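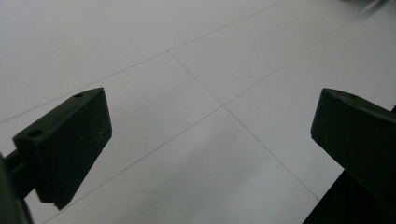
View from the wrist camera, both fingers open over the hallway tile.

Visual odometry drops out over plain tile floor, hand-held gripper, class project

Posted by tilebound_sj, December 3, 2024
Tags: visual-slam, gripper, student-project, calibration

Our team of two is doing the manipulation unit in the Mirnville robotics course. We record demonstrations with a hand-held gripper that has a camera looking down past the fingers, then recover the camera path offline with a monocular SLAM package plus IMU. In the lab (cluttered bench, patterned mat) tracking holds for the whole clip. Over the hallway floor it fails. The log shows 200 or more features at the start of a clip and then a drop to 67 or fewer when the camera is pointed down at the tile. After that the tracker either relocalizes in the wrong spot or gives up.

What I have tried so far:
Lowered the corner detection threshold. More features, most of them bad.
Raised the feature limit. No change.
Recalibrated the camera with the Plostia board. Reprojection error is fine.
Moved slower. Helps a little.

The floor is pale tile with thin gray grout lines. The fingers are dark green, printed, with scuffs on the sides. Is this a parameter problem or do we need to change the setup? We are not allowed to change the fingers.

Sun-ja So
The parameters are secondary. Your floor has almost no texture. A grout line gives you an edge, and an edge only constrains motion perpendicular to itself. The one strong corner near the middle of your view is where the lines cross, and a single good corner does not fix a pose.

The second problem is the fingers. The scuffs and specks on the left one and the two mounting holes on its top face are exactly what a corner detector likes. They move with the camera, so to the tracker they are landmarks that say the camera is standing still. With a rich background they get thrown out as outliers. Over blank tile they can become the majority, and then it is the floor points that get thrown out.

In order:
1. Make a binary mask covering both fingers, the mount on the left and the gripper body on the right. Fingers move, so draw it for the full range from open to closed. Dilate it by 8 pixels. Apply it before feature extraction, not after.
2. Build the map first. Record a slow mapping pass of the hallway with the camera tilted up enough to see the walls and door frames, then localize the demo clips against that map.
3. Put printed tags on the floor near the task area. Vary the spacing, because a regular tile grid already invites false matches one tile over. Your wrong-spot relocalization sounds like that.
4. Lock exposure. Pale floor plus dark plastic makes auto exposure hunt whenever the fingers close.

Do step 1 by itself and compare the logs before touching anything else.

grout_and_about
just put a rug down. we did that in November for the Gillies challenge and it tracked fine

m.zemine_lab
Agree with the mask. A rug works too if the rules allow it, but check that it lies flat and does not slide when the gripper touches it. If it slides, every point on it is wrong together and the log will look healthy.

One addition: check your IMU noise values. The defaults in the Zemine driver were too optimistic for our unit, and the filter drifted as soon as the visual side got weak. Leave the rig still on a table for a while, record, and compute them yourself.

Comment by tilebound_sj
Mask applied. The count is lower at the start of the clip, as expected, and three of the hallway clips now track to the end. The others still lose it when the camera points straight down. Doing the mapping pass next. Rug is not allowed, tags are.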